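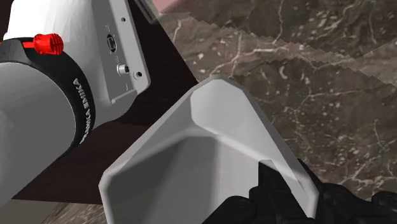 Ticket n° 307
Objet : semelle extérieure décollée, escarpins modèle Brerndale
Boutique : Hirkstead
Ouvert par : Sumeya Mamo
Suivi atelier : Živko Yordanov
Statut : en attente de retour cliente

Jeu. 3 avril, 9 h 12, Sumeya Mamo
Une cliente rapporte une paire de Brerndale en veau noir, pointure 38, talon 80 mm. La semelle en cuir se décolle à l'avant du pied droit, côté intérieur. On peut glisser une carte de visite entre la semelle et la première. Chaussure gauche sans défaut visible. Achat en boutique au mois d'août, ticket de caisse présenté. La cliente dit les avoir portées surtout au bureau et à trois mariages, dont un sur l'herbe. Pas de patin posé chez un cordonnier. Elle demande un échange, je lui ai répondu que l'atelier devait voir la paire avant.

9 h 40, Živko Yordanov
Merci de vérifier le code à l'intérieur de la tige, sous la doublure du talon. S'il commence par B3, la semelle a été collée avec l'ancienne colle Womex. Regarder aussi si la teinture de tranche est craquelée.

10 h 05, Sumeya Mamo
Code B3, lu sur les deux chaussures. Tranche craquelée sur 3 cm à droite, rien à gauche. Paire envoyée avec la navette de midi, dans sa boîte d'origine. La boîte est abîmée dans un coin, c'était déjà le cas à la réception.

Lendemain, 14 h 20, Živko Yordanov
Paire reçue. Le cuir de la semelle est sain, pas de trace de sel. L'ancienne colle est devenue cassante, elle part en écailles quand on la gratte à l'ongle. Même aspect que sur les retours Bartoš de l'hiver. Défaut de collage, donc prise en charge sous garantie.

Travail effectué :
- semelle droite ouverte jusqu'à la cambrure
- ancienne colle retirée à la brosse, cuir poncé grain fin
- deux couches de néoprène, séchage entre les deux
- mise sous presse, puis repos sur forme jusqu'au lendemain
- tranche reteintée en noir, cirée à chaud

J'ai testé la gauche à la pince : elle s'ouvre aussi dès qu'on force un peu. Je la refais dans la foulée, sinon la paire revient dans un mois.

Surlendemain, 11 h 30, Živko Yordanov
Les deux semelles tiennent. Flexion à la main, rien ne bouge. Petite différence de brillance entre l'ancienne teinture du talon et la nouvelle tranche, visible de près. J'ai repassé une couche sur les talons pour rattraper, c'est mieux. Retour par la prochaine navette.

15 h 10, Sumeya Mamo
J'ai appelé la cliente. Elle accepte la réparation et passera récupérer la paire, mais elle demande si on peut poser des patins en caoutchouc par-dessus. Est-ce que ça annule la garantie sur le collage ?

15 h 45, Živko Yordanov
Non, à condition que la pose soit faite chez nous. Attendre une semaine avant de poncer la semelle. Patin noir de 1 mm, le plus épais fait basculer ce modèle vers l'arrière. La pose est à sa charge.

16 h 02, Sumeya Mamo
Transmis par message à la cliente. Je laisse le ticket ouvert jusqu'à sa réponse pour les patins.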